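Hononham peanut brittle keeps going sticky on me
posted by sugarfoot_lou

I got a bag of the Hononham brittle in May and loved it, so I tried making my own. Tastes great, but by the next morning it's tacky and bends! I pull it off the stove at 200 or so, I think. My thermometer is kind of old.

Tsung-han Kan
Too low if that's Fahrenheit! You want 300, hard crack. Test yours in boiling water first (mine was off by 11 degrees, ugh). 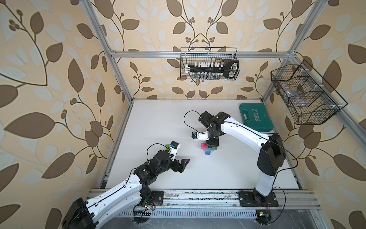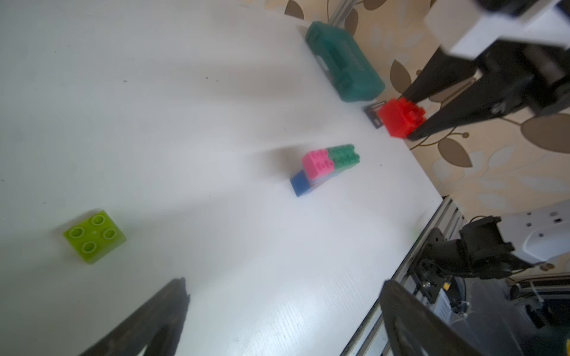

Can I store brittle in the fridge?
Keep it on the counter in a tight tin, with wax paper between the layers. The fridge makes it sticky.

wovenmint
I just buy it lol. Lam's is good too.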